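13 September 2020

Boat shed, Drukdale. In by 9, wind SW and horrible, no chance of getting out to the moorings. Did indoor jobs.

Talitden: rudder off at last. Lower pintle worn nearly half through, worse than it felt in August when we hung off it at low water. Upper one fine. Have ordered a pair anyway so they match. Gudgeons will want bushing, ask Şükran if she still has the bronze offcuts from the winch job or if they went in the scrap bin.

Skeg: tapped all the way down with the small hammer. Dull patch near the heel, about a hand's width. Drilled 2 test holes, brown water out of the lower one, smelt of vinegar. Left both open to drain. DO NOT fill these, have put tape round them.

Yachts in: 4 on the visitor buoys last night, down to 3 by lunch. Krajčí came in Friday from the north with a torn genoa and a heater that wont light. Skipper very cheerful about both. They've been 309 miles on the one tank, mostly motoring. Sail is now spread over the loft floor, so mind where you walk. Tear runs along the leech tape, old stitching gone to powder. Şükran Duman has the heavy machine set up and reckons an afternoon for it if the needles last. Needles: only 4 left of the big size, reorder.

Heater: jets blocked, soaked overnight, going back in tomorow. If it still won't light then it's the pump and they'll have to wait for the boat post.
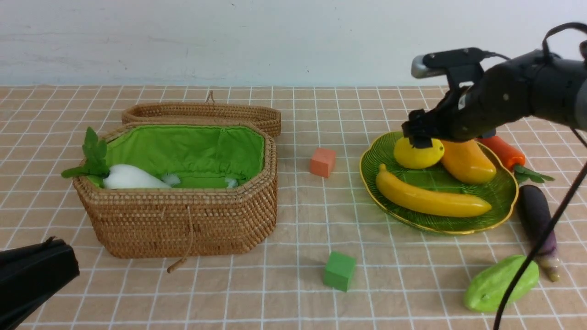 Lemon, pepper and banana on the leaf plate, carrot behind.

Stores for Krajčí: they want fresh stuff for the crossing, anything that keeps. Onions, cabbage, potatoes, green tomatoes if the shop has any. Told them shop shut till Tuesday. Eggs from the farm, unwashed, ask for them unwashed.

Tallex primer: almost a full tin found behind the gas locker, lid rusted on. Stirred up ok, no lumps. Brushed a bit on the scrap plate by the door to see if it goes off. Check it tomorrow with a thumbnail before anyone puts it on Talitden's keel. Thinner is a different make, might not get on with it.

Slipway winch: grease nipple on the seaward side still missing. Plugged with a bolt for now. Cable has a broken strand at the second mark, cut back and re-terminate before the next haul out. No lifts until its done please.

Tide tables on the wall are last year's!! Have taken them down. New ones on the hook by the kettle.

Still to do
- rudder stock, measure and write it DOWN this time
- bushes (see above)
- pump out the dinghy, bung is in my coat
- ring about the pintles Monday

Locked up 17.40. Left the dehumidifier going in Talitden's saloon, bucket needs emptying first thing.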